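1/ Started learning the tin whistle in January and I'm completely hooked! A little thread for anyone tempted.

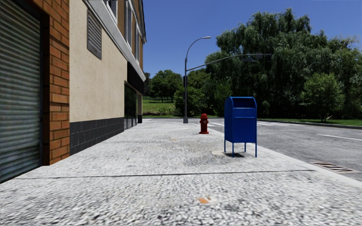
2/ Get a cheap one in D. Mine's second-hand, and 17 tunes in I still love it - squeaks and all. Cover the holes with the pads of your fingers and blow far more gently than you'd think.

3/ First proper tune was a slow air called Pillirus, learnt by ear, two bars at a time. I hummed it all the way to the shops and back.
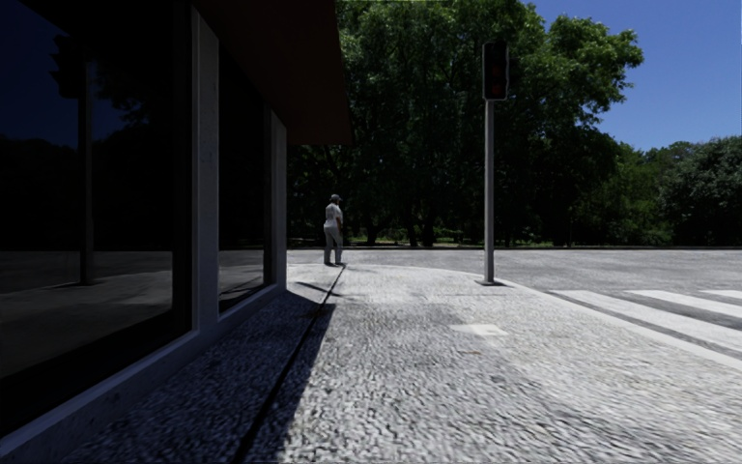
Siobhán Flanagan: Try Geraghty's jig next, it sits lovely under the fingers!

4/ Tried it, Siobhán - what a tune! The second part goes up high and I'm nearly there.

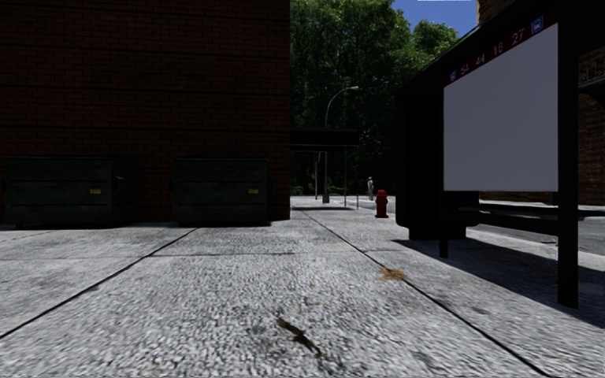
Ka-ming Tse reckons I should play it at half speed for a week. Right, off to do that now!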